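Snack Table Moves to Tuesday

The shared snack table at the Sesham building will be set out on Tuesday afternoons starting this month, from 2 until the room closes. It had been running on whatever day someone remembered to bring things in, which meant that the Ulton office often missed it. Guðlaug Baldursdóttir will unlock the room and put the tablecloth on. Anyone may add to the table before then.

The December collection brought in 108 packets, most of them single servings. Many came from people who had been traveling or who had family send a parcel. Please keep doing this. The small packets go first, and they are easier to share than a large bag that has to be finished once it is opened.

A few requests from last time:

Leave things in their own wrappers. Several packets were emptied into a bowl, and two people with allergies then had no way to check the ingredients. If the label is in a language that most of us don't read, write the main ingredients in English on a sticky note and put it on the packet. Bergþóra Bergmann keeps a pad of notes in the second drawer at the front desk.

Check the date before you bring something. Anything past its date will be thrown out at the end of the day.

Eggs, meat and fish snacks are welcome if they are sealed and can be kept at room temperature. Once opened, eat them or take them home. Please don't put them back with the others.

Small packets go in the box in the middle of the table. Large bags can stand behind it. Take what you would like and leave some for the people who come after the late shift. 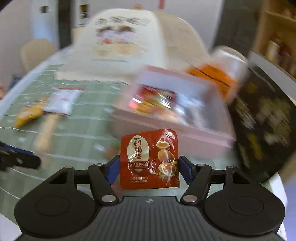 Quail eggs, one of the small packets on the snack table.

The coffee fund stands at 751 after the last order from Hauksdóttir. Part of that will go toward paper plates and a new lidded trash can. If you have a tablecloth you no longer use, leave it with Guðlaug. A second one would let us wash the first between weeks.

Questions about the table go to Bergþóra at the front desk, mornings only.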